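Arm Operator and Kitchen Bench Assistant (2 posts), Imley

Leker is taking on two people for the manipulation bench at Imley. The posts replace the old sample handling jobs, which ended in July when the arms took over the packing line at Drinuva. Staff from that line have first call on interviews, but anyone may apply.

You will spend most of the day at a toy kitchen, setting out play food and pans inside a cardboard tray and guiding an arm through short pick and place tasks. Each shift has a target of 300 runs — fewer while you are training.
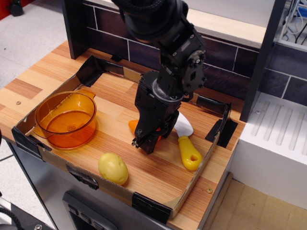

The work is lighter than packing and a good deal more repetitive. There is no lifting. You sit or stand as you like, and you will need to keep written notes on every failed grasp. People who moved over from packing say the hardest change is the quiet, and having fewer colleagues within talking distance. Breaks are taken together for that reason.

What you will do:

1. Lay out the items to the day's sheet and reset them after each run.
2. Guide the gripper to the item, close it, and bring the item over the pot. 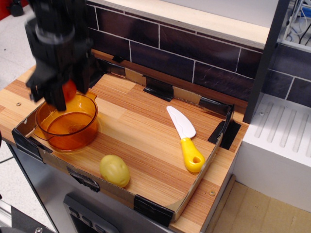
3. Mark the run as good or bad and say why.
4. Stop the arm and call a technician if a cable or joint looks wrong.

No experience with robots is needed. Pay is the same grade as packing, with the shift allowance kept. Training lasts two weeks and is paid in full.

Apply in writing to the Leker office at Imley, quoting reference 891, by 2019-09-29.

Comments

inthanon_rd: Is the shift allowance kept for good or only for the first year?

exline4: Did this for a month. Fine if you don't mind the same potato all day. Wrists ache a bit at first.

marrow: Are part-time hours possible? The advert doesn't say.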